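Erkcombe Teaching Laboratory Support
November 3, 2020
Posted by the Laboratory Support Desk

Ticket 322: Low yield and cloudy product, alum crystallization practical

Status: Closed, with one item carried forward

Reported problem

The instructor for the second-year inorganic section reported that potash alum prepared in the Lista Room did not form clear crystals. Most students obtained a fine white powder. Several obtained nothing at all after leaving their solutions overnight. The same written procedure had given good crystals in April, when the section was taught in the Godinho Building. The instructor asked the desk to check the stock, the water supply and the hot plates before the practical was repeated.

Initial response

The desk asked for the following: the lot of potassium hydroxide in use, the source of the aluminum, the volume of acid added by each bench, and the temperature of the solutions when they were set aside. The first two were supplied the same day. Acid volumes had been recorded by only part of the class. Temperatures had not been recorded.

Check 1: Aluminum source

The procedure calls for scrap aluminum, cut small and cleaned of paint and lining. The pieces used by the class were examined and found to be adequately cleaned. A test portion dissolved fully in warm potassium hydroxide solution, leaving a small dark residue that was removed by filtration. No fault found.

Check 2: Potassium hydroxide

The bottle in use was supplied by Brullano and had been opened before the summer closure. The pellets had caked, and a portion fizzed when acid was added, which indicates that some carbonate had formed. A fresh bottle was issued. The old bottle may still be used for cleaning glassware and has been labeled accordingly. This fault would reduce the amount of aluminum dissolved, but it does not by itself account for the powdery product.

Check 3: Acid addition

When sulfuric acid is added to the filtered solution, aluminum hydroxide first separates as a thick white solid. Further acid is needed to dissolve it again. The written procedure says "add acid until no further change," and it is likely that some students stopped at the thick white stage and took this to be the product. Two of the retained samples were warmed with a little more dilute acid. Both cleared completely and gave crystals on cooling. The white powder in these samples was therefore aluminum hydroxide – at least in large part – and not alum.
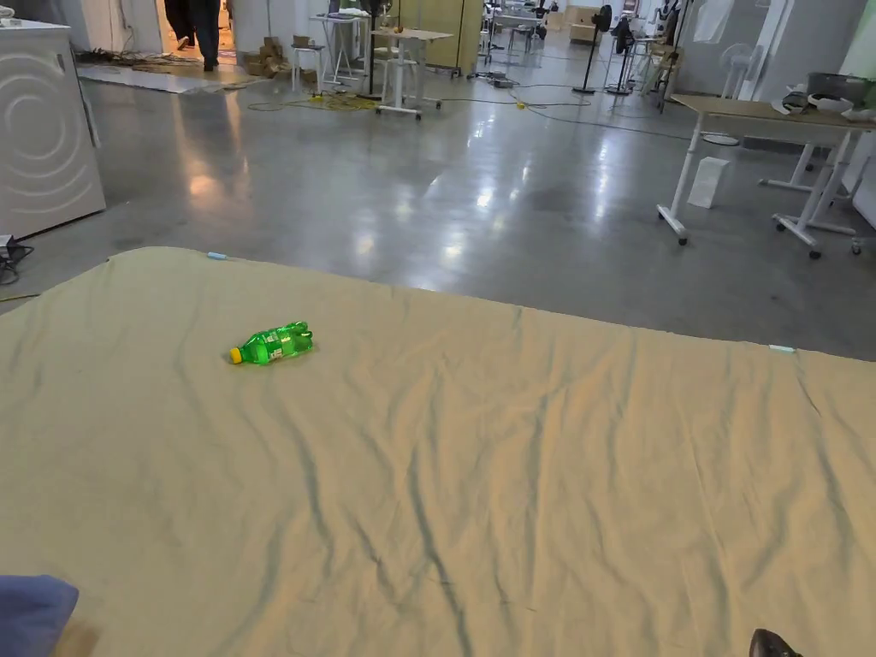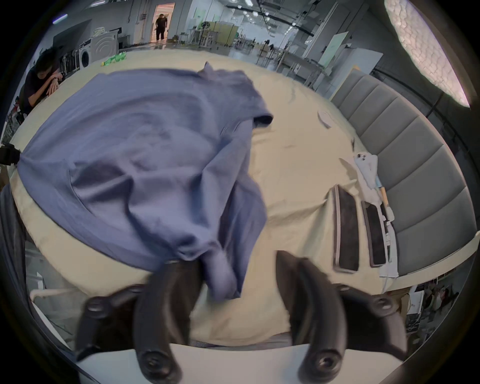

Top: green bottle with yellow cap. Bottom: blue T-shirt on a cream-colored cloth.

Check 4: Volume and cooling

The remaining samples that gave no crystals were clear solutions. Alum is much more soluble in hot water than in cold, and a solution that is too dilute will remain clear at room temperature for as long as it is left. One of these samples was evaporated gently to half its volume and allowed to cool without stirring. Crystals appeared at the bottom of the beaker, and further growth followed when a small seed crystal was added. It was then learned that the measuring cylinders in the Lista Room are larger than those in the Godinho Building, and that rinse water had been added freely during filtration.

Check 5: Water and hot plates

Distilled water from the wall supply left no visible residue when a portion was evaporated on a watch glass. The hot plates were tested in turn, and all reached the set temperature. No fault found.

Findings

The poor results had more than one cause. The aged potassium hydroxide lowered the yield at every bench. The acid step was unclear as written, and excess rinse water left a number of the solutions too weak to crystallize.

Action taken

The fresh potassium hydroxide was issued and the opening date written on the bottle. The procedure was revised as follows.

Add the dilute acid slowly, with stirring, until the white solid has dissolved. Warm gently if a small amount remains. If the liquid is still cloudy, filter it while hot. Limit rinse water to 2 portions of 5 mL. Reduce the final volume to 30 mL before cooling, and cover the beaker loosely. Do not move the beaker until the next session.

The practical was repeated with 14 students using the revised sheet. All obtained crystals, though those from one bench were small and slightly clouded. The instructor accepted the result and agreed that the ticket could be closed.

Carried forward

Replacement of the large measuring cylinders in the Lista Room has been passed to purchasing. Until they arrive, sections should borrow the smaller set from the Godinho Building stockroom – a signed loan slip is required – and return it clean and dry.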